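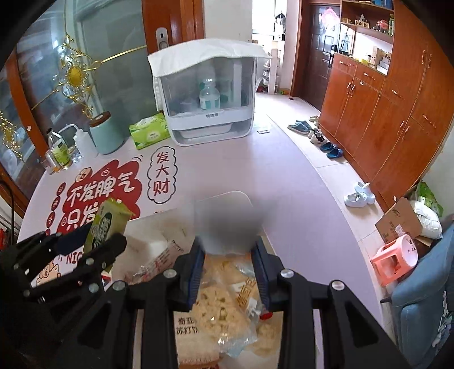

Ernier Community Learning Center
Outdoor Wellness for Beginners
Session 8 handout: Staying well in the heat
18/09/2026

Hello again, everyone, and welcome back. I know it feels a little odd to be talking about heat when the stores have already put out their fall decorations, but our group walk up Todine Ridge is coming in October, and those of you who have lived here a while will remember how warm an October afternoon can get on the open side of that hill. So please don't tuck this one away until next summer. Read it over with a cup of tea and bring your questions.

How the body cools itself

Your body likes to stay within a fairly narrow range of temperatures, and it works hard to do so. When you warm up, two main things happen. Blood moves toward the skin, where it can give off heat, and you begin to sweat. It's the drying of the sweat that cools you, which is why a sticky, humid day feels so much worse than a dry one at the same temperature. On a humid day the sweat just sits there, or drips off your chin, and doesn't do you nearly as much good.

Walking uphill makes your muscles produce heat of their own, on top of whatever the sun is giving you. Todine Ridge tops out at 1,736 feet, and that isn't a mountain by anybody's standards, but the last stretch is steep and has hardly any shade. Plan to slow down there. I always do!

Who needs to take extra care

Older adults and young children have a harder time with heat, and so do people who are pregnant or who have heart, lung or kidney trouble. Some everyday medicines matter too, including certain water pills, allergy pills and medicines for blood pressure or mood. Please don't stop taking anything on account of this handout — just ask your doctor or pharmacist whether heat is a concern with what you take, and do it before the walk.

It also matters what you're used to. The body does adjust to warm weather, but it takes its time, and it can need up to 14 days of gradually doing a bit more each day. If you've spent most of the season indoors with the air conditioning on, start with short walks in the neighborhood.

Drinking and eating

We spent a good while on this in class, so I'll only put down the main points. Start the day well hydrated, and drink before you feel very thirsty. For moderate activity in the heat, 8 ounces every 15 or 20 minutes is a common guide, though a small person strolling in the shade will want less. Water is fine for most outings. It is possible to drink too much plain water over a long day, which can bring the salt in your blood down to a dangerous level, so don't force it, and do eat something along the way.

Salty snacks are handy because they put back some of what you sweat out. Crackers, pretzels or nuts all do the job, and things in small sealed packets stay fresh and don't make a mess of your backpack. If your doctor has you on a low-salt diet or a fluid limit, follow that advice over mine.
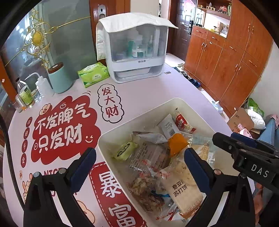

Packaged snacks in a plastic bin.

Go easy on alcohol the night before as well as on the day itself.

Signs of trouble

Heat cramps: painful muscle spasms, usually in the legs, arms or belly. Stop, rest somewhere cool, and sip water or a sports drink. If the cramps last longer than an hour, or the person has a heart condition, get medical help.

Heat exhaustion: heavy sweating, cool and clammy skin, headache, dizziness, feeling sick to the stomach, a fast and weak pulse, great tiredness. Get the person into the shade, loosen their clothing, put wet cloths on them and give them small sips of water. Call for medical help if they throw up, get worse, or aren't better within an hour.

Heat stroke: confusion, slurred speech, fainting, seizures, a very high body temperature. The skin may be hot and dry, or it may be quite sweaty, so please don't go by the skin alone. Call 911 right away. While you wait, cool the person as fast as you can with cold water, wet cloths, ice if you have it, and plenty of fanning. Don't give them anything to drink if they're confused or drowsy. Stay with them.

If you can only remember one word from this page, make it "confusion." A hiking partner who suddenly can't follow the conversation, or who gets cross and muddled in a way that isn't like them, needs help now.

Before our October walk

We'll meet at the Phetsri Road parking area and go up by the Drindetti Trail, which has trees for most of the lower part. Wear a hat with a brim and light, loose clothes, and put on sunscreen before you leave home (sunburned skin doesn't cool itself as well). Check the heat index the evening before as well as the temperature. If it's forecast to reach 100, we'll call off the walk and meet in our usual room.

Reading for next time: the chapter on blisters and foot care. Bring the shoes you plan to hike in, even if they're muddy.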